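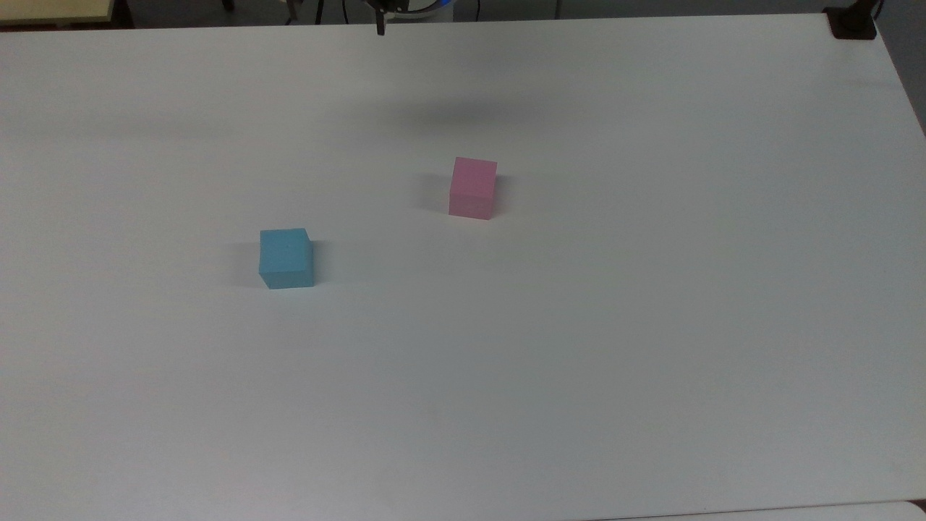
Page last changed: May, 4.40 pm

Home | Past Boxes | Gift a Box | Swaps | My Account

A word on the spring tea box

Hello again, everyone, and thank you for being so patient with us while the Taltitz box came together. It took longer than I'd hoped (the Steiner black tea sat in customs for what felt like an age!), but the last of the cartons went out to the post office this morning and I could finally put the kettle on for myself.

We packed 291 boxes this time, our biggest month so far, and each one has four teas, a small jar of Drumon honey and a recipe card for the plum slice so many of you wrote in about. Parcels to the territories can take a little longer, so please give yours until the end of the month before you write to us.

If you'd like to skip the next box, you can do that from your account page – just look for the grey button under your address. Gift subscriptions now come in three, six or twelve months, and you can save up to 40 per cent on leftover Arnel tins while we clear the shelf. I've kept one of the smoky ones back for my own cupboard, I'll admit.

Do keep sending your favourite brewing tips, I read them all.

Warmly,
Flurina Riedl

Print this page | E-mail to a friend

Contact us | Copyright Taltitz Tea Box | Back to top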